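Service Robotics for the Home – Course Handout 4
Reviewing a Product: The Likero Laundry Assistance Kit

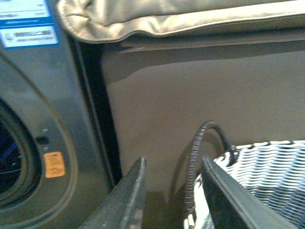

Figure 1. Wrist camera view: the two gripper fingers, with the front-loading washer at left and the woven basket at lower right.

Instructor: Lindiwe Mabuza
Laboratory sessions: Saturday, Room 228

1. Purpose of the unit
Students will examine a commercial kit as a buyer would. The Likero kit consists of a two-finger gripper, a small wrist camera, and a software license for one arm. The arm itself is not included. Pedier offers a competing kit, which will be covered in Handout 5.

2. What the supplier offers
The standard license runs for 18 months. Setup support is limited to 20 hours and is given by telephone. Replacement fingers are sold in pairs only. Students should read the service terms in full before the session – the section on wear parts is short and easily missed.

3. Points for review
Reach beside the appliance. Figure 1 shows a black corrugated hose standing behind the right finger, close to the basket. Consider how the planning software should treat a flexible object in the working area.
Camera view. The fingers take up part of the image at all times. Note which areas they hide, and whether a second camera would be worth the added cost.
Surfaces. The washer has a gray, brushed-metallic finish with soft reflections. The manual gives little guidance on reflective surfaces, and Dumisani Rampersad's reading for this week covers the subject in more detail.

4. Written work
Each pair will submit a review of no more than four pages. The review carries 40 points. State clearly whether the kit is recommended, for which type of household, and on what terms. Questions on grading should be directed to Xolani Adams.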